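I've been making buns since my mother-in-law Renu (Renu Maurya, if she's reading, hello!) got me hooked, and for years I steamed them in a stack over a wobbly pot. So when the Paltden electric steamer went on sale I jumped. It's white, it plugs in, it has one little knob, and that's pretty much the whole manual.

The cover is the first thing you'll have an opinion on. I like a clear one – I'm a peeker, and lifting the lid every minute is how you end up with sad, collapsed buns.
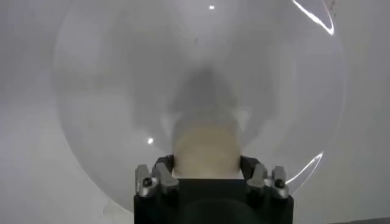 ## Steaming with it

Fill the base, set the basket on, turn the knob. The basket is stainless steel with rows of small round holes, so line it with paper or grease it well. I skipped that the first time and left half a bun bottom behind (my own fault, the booklet does say so). Small plastic handles stick out at the sides, and I'd still grab a towel.

My test batch was the pleated kind, with the twisty little peak on top. Four fit on a dinner plate if you let them snuggle up, and they look so cute that way!
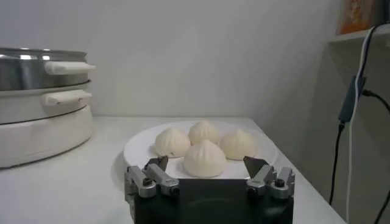 I'd leave them a minute before anyone dives in, especially if there's a juicy filling. My neighbor Stuart never waits and never learns. The texture was lovely, soft right through, and the pleats kept their shape much better than they ever did over my old pot.

Now the gripes. The lid needs somewhere to go while you're moving buns over to the plate, and it takes up a big chunk of table. The cord is short. And I wish the knob clicked – it just sort of glides, so I'm never quite sure where I've set it.

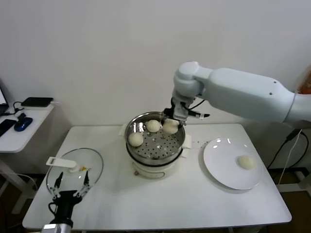 *Clustedach Kitchen Notes, No. 75*

Cleaning is easy enough. The basket gets a quick scrub with a bottle brush for the holes, and the base only wants a wipe. Ours has hard water, so I give it a splash of vinegar every couple of weeks.

Would I buy it again? Yes, for buns and dumplings, no question. If you're cooking for a crowd, get something with more room. Lorraine has asked to borrow mine in October and I've said maybe.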